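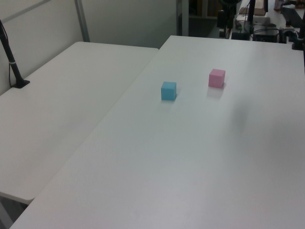
4. Weiterleitungen und Sitemap in Skomance einrichten

Dieser Abschnitt beschreibt, wie Sie nach einem Umzug oder einer Umstrukturierung Ihrer Website die alten Adressen auf die neuen weiterleiten und anschließend eine aktuelle Sitemap bereitstellen. Die Grundinstallation (Abschnitt 2) und die Verbindung mit Ihrer Domain (Abschnitt 3) müssen abgeschlossen sein.

Stand der Anleitung: 27. April

4.1 Voraussetzungen

Sie benötigen:
- ein Benutzerkonto mit der Rolle „Verwaltung“
- Schreibzugriff auf das Stammverzeichnis der Website
- eine Liste der alten Adressen, möglichst als CSV-Datei
- eine aktuelle Sicherung der Konfiguration

Die Rolle „Redaktion“ kann Weiterleitungen ansehen, aber nicht anlegen oder löschen.

Achtung: Importierte Regeln werden sofort wirksam, sobald Sie auf „Übernehmen“ klicken. Arbeiten Sie bei Websites mit laufendem Betrieb zunächst im Testmodus (siehe 4.4).

4.2 Alte Adressen erfassen

1. Öffnen Sie im Hauptmenü den Punkt „Adressen“ und wählen Sie „Bestand einlesen“.
2. Geben Sie die Startadresse der alten Website ein, einschließlich https://.
3. Legen Sie unter „Tiefe“ fest, wie vielen Ebenen der Crawler folgen soll. Voreingestellt sind fünf Ebenen.
4. Deaktivieren Sie „Parameter berücksichtigen“, wenn Ihre Website Sitzungskennungen an die Adressen anhängt. Andernfalls wird dieselbe Seite mehrfach erfasst.
5. Klicken Sie auf „Starten“.

Der Crawler ruft höchstens 90 Seiten pro Minute ab. Bei schwachen Servern lässt sich der Wert unter „Erweitert“ herabsetzen. Der Browser kann während des Vorgangs geschlossen werden, das Ergebnis liegt danach unter „Adressen > Berichte“.

Hinweis: Seiten, auf die kein interner Link zeigt, findet der Crawler nicht. Exportieren Sie deshalb zusätzlich die aufgerufenen Adressen aus Ihrem Server-Protokoll und laden Sie die Datei über „Ergänzen“ hoch. Doppelte Einträge werden automatisch zusammengeführt.

4.3 Regeln anlegen

Einzelne Weiterleitung:

1. Wählen Sie „Weiterleitungen > Neu“.
2. Tragen Sie im Feld „Quelle“ den alten Pfad ohne Domain ein, zum Beispiel /ratgeber/titel-kuerzen.
3. Tragen Sie im Feld „Ziel“ den neuen Pfad ein. Für Ziele auf einer anderen Domain ist die vollständige Adresse nötig.
4. Wählen Sie den Statuscode. 301 steht für eine dauerhafte, 302 für eine vorübergehende Weiterleitung.
5. Speichern Sie die Regel.

Mehrere Weiterleitungen per CSV:

1. Legen Sie eine Datei mit den Spalten quelle, ziel und code an. Die Spaltennamen werden kleingeschrieben, Trennzeichen ist das Semikolon.
2. Speichern Sie die Datei in der Kodierung UTF-8.
3. Wählen Sie „Weiterleitungen > Import“ und laden Sie die Datei hoch.
4. Prüfen Sie die Vorschau. Fehlerhafte Zeilen sind rot markiert und werden beim Import übersprungen.
5. Klicken Sie auf „Übernehmen“.

Pro Datei sind 600 Zeilen zulässig. Teilen Sie längere Listen auf. Ein Bestand von 1.384 Adressen benötigt demnach drei Dateien. Die Reihenfolge der Dateien spielt keine Rolle, solange keine Quelle doppelt vorkommt. Bei doppelten Quellen gilt die zuletzt importierte Regel.

Achtung: Leiten Sie gelöschte Seiten nicht pauschal auf die Startseite um. Suchmaschinen behandeln solche Ziele häufig wie nicht gefundene Seiten. Gibt es keinen passenden Ersatz, verwenden Sie den Statuscode 410 und lassen die Spalte ziel leer.

4.4 Regeln testen

1. Aktivieren Sie unter „Einstellungen > Betrieb“ den Testmodus. Importierte und neu angelegte Regeln gelten dann nur für angemeldete Benutzer.
2. Öffnen Sie „Weiterleitungen > Prüfen“ und starten Sie den Gesamttest.
3. Bearbeiten Sie zuerst die Meldungen der Stufe „Fehler“, danach die der Stufe „Warnung“.
4. Wiederholen Sie den Test, bis keine Fehler mehr angezeigt werden.
5. Schalten Sie den Testmodus aus.

Häufige Meldungen:

S-11 Kette erkannt
Eine Quelle führt über mindestens ein Zwischenziel zum endgültigen Ziel. Tragen Sie das endgültige Ziel direkt ein oder verwenden Sie die Schaltfläche „Kette auflösen“.

S-12 Schleife erkannt
Zwei oder mehr Regeln verweisen aufeinander. Die Seite ist für Besucher nicht erreichbar. Löschen Sie die überflüssige Regel.

S-20 Ziel nicht erreichbar
Das Ziel antwortet mit 404 oder gar nicht. Prüfen Sie die Schreibweise, vor allem den Schrägstrich am Ende sowie Groß- und Kleinschreibung.

4.5 Sitemap erzeugen

1. Wählen Sie „Sitemap > Einstellungen“.
2. Markieren Sie die Inhaltstypen, die aufgenommen werden sollen. Schlagwort- und Archivseiten sind ab Werk ausgeschlossen.
3. Aktivieren Sie „Nur indexierbare Seiten“. Adressen mit noindex und weitergeleitete Adressen bleiben dann außen vor.
4. Klicken Sie auf „Erzeugen“.
5. Rufen Sie /sitemap.xml im Browser auf und kontrollieren Sie einige Einträge.
6. Ergänzen Sie in der robots.txt eine Zeile mit „Sitemap:“ und der vollständigen Adresse der Datei.

Die Sitemap wird anschließend bei jeder Veröffentlichung neu geschrieben. Reichen Sie die Adresse einmalig in den Webmaster-Werkzeugen der Suchmaschinen ein. Wann die Seiten neu erfasst werden, lässt sich über Skomance nicht steuern.

Hinweis für Nutzer von Skestico: Das Modul Skestico schreibt eine eigene Sitemap. Schalten Sie diese Funktion unter „Module > Skestico > Ausgabe“ ab, bevor Sie Schritt 4 ausführen. Beim Vorlagenpaket Bokeston ist keine Änderung nötig.

4.6 Einstellungen zurücksetzen

Unter „Weiterleitungen > Verlauf“ stehen die vorherigen Stände zur Auswahl. Markieren Sie den gewünschten Stand und klicken Sie auf „Wiederherstellen“. Manuelle Änderungen an der Serverkonfiguration sind davon nicht betroffen und müssen von Hand rückgängig gemacht werden.

Weiter mit Abschnitt 5: Interne Verlinkung prüfen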